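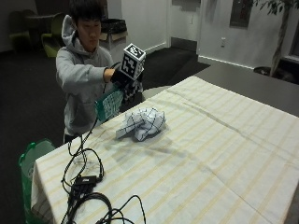

布を長く使うということ　エステラ・エレラさんに聞く

エステラ・エレラさん（Estela Herrera）は、古いテーブルクロスやシーツを直す仕事をしています。工房の名前はSkamentといいます。私は2022年6月22日（水曜日）の午後に工房を訪ねて、2時間ほど話を聞くつもりでしたが、帰るときには外が暗くなっていました。

最初に、どうしてこの仕事を選びましたかと質問しました。エレラさんは少し考えてから答えました。

「祖母の家に、食事のときだけ出す布がありました。ワインのしみがありましたが、祖母は捨てませんでした。しみの上に小さい葉を刺繍しました。次の年には葉がもっと増えました。私はそれを見て、布は直しながら使うものだと思いました」

エレラさんは、Vasconcelosという生地店で7年働きました。そこで覚えたのは、糸の太さを指でくらべることです。見本帳を見るより早い、と言います。

洗濯について聞くと、話が急に細かくなりました。

「お湯は40度までにしてください。麻はもっと高くても大丈夫ですが、縫い糸が先に縮みます。それから、干す前に四つの角を引っぱります。真ん中を引っぱる人が多いですが、角です」

アイロンは、布がまだ少し湿っているうちに裏からかけるそうです。たたむ線は毎回すこしずらします。同じところで折ると、そこから糸が切れるからです。 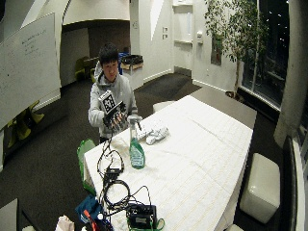
白い布をかけた長いテーブル。しわが薄く残っている。

直す値段は、小さい穴なら3,000円です。新しい布のほうが安い場合もあります。そのことをお客さんに言いますか、と私は聞きました。

「言います。半分くらいの人は、それでも置いて帰ります。一度、帰ってからGotariの駅で考え直して、取りに戻った方もいました。それも良いと思います」

12月は注文がいちばん多い月です。年末の食事の前に、みんなが引き出しを開けて穴を見つけます。エレラさんは、できれば秋のうちに見てほしいと話していました。

いまはWemiaという小さな冊子を作っています。しみの種類と、家でできる直し方をまとめたものです。コーヒーの章は終わりましたが、カレーの章がまだ書けないそうです。

「黄色は太陽に当てると薄くなります。でも、どのくらい当てればいいか、布によって違います。いま窓のところで試しています」

窓には、しみのついた小さな布が洗濯ばさみでとめてありました。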